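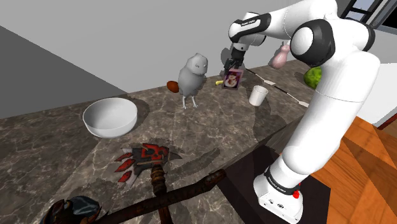
Brazo robótico blanco y negro con una tarjeta de borde morado en la pinza. Entorno simulado.

Archivo del Desfile Conmemorativo de Zonham – ficha del conjunto de datos

Versión 2, mayo de 2025
Responsable: Sunita Kincaid, Archivo Municipal de Zonham

Descripción general

El conjunto reúne 1,843 registros relativos al desfile conmemorativo que se celebra cada mes de agosto en Zonham. Cada registro corresponde a la participación de una persona o agrupación en una edición determinada: mariscales de honor, bandas escolares, asociaciones de veteranos, cuerpos de bomberos y delegaciones invitadas.

Procedencia

Los datos se transcribieron a partir de dos fuentes: los programas impresos del desfile y el fondo Jakel, que contiene correspondencia y listas de inscripción. En caso de discrepancia prevalece el programa impreso – salvo en las ediciones suspendidas por lluvia, para las que se sigue el fondo Jakel.

Estructura

El archivo principal, desfile.csv, está codificado en UTF-8 y separado por punto y coma. Consta de ocho campos:

id: identificador único del registro
edicion: año del desfile
nombre: persona o agrupación, tal como figura en la fuente
tipo: banda, veteranos, bomberos, mariscal, delegación u otro
orden: posición en el recorrido
tramo: calle de incorporación
fuente: programa o fondo Jakel
notas: texto libre

Los nombres conservan su grafía original, incluidos los signos diacríticos. La banda Işık aparece también como «Isik» en los programas más antiguos; ambas formas remiten a la misma agrupación y se han mantenido sin unificar.

Limitaciones conocidas

El campo orden está vacío en aproximadamente 2 de cada 8 registros. El tramo Rolter cambió de denominación y puede figurar con el nombre anterior. No se incluyen domicilios ni fechas de nacimiento.

Condiciones de uso

Se autoriza la consulta y reutilización con fines educativos y de investigación, con mención del Archivo Municipal de Zonham. Las correcciones deben dirigirse por escrito a la responsable, con indicación del id del registro y copia de la fuente que las respalde.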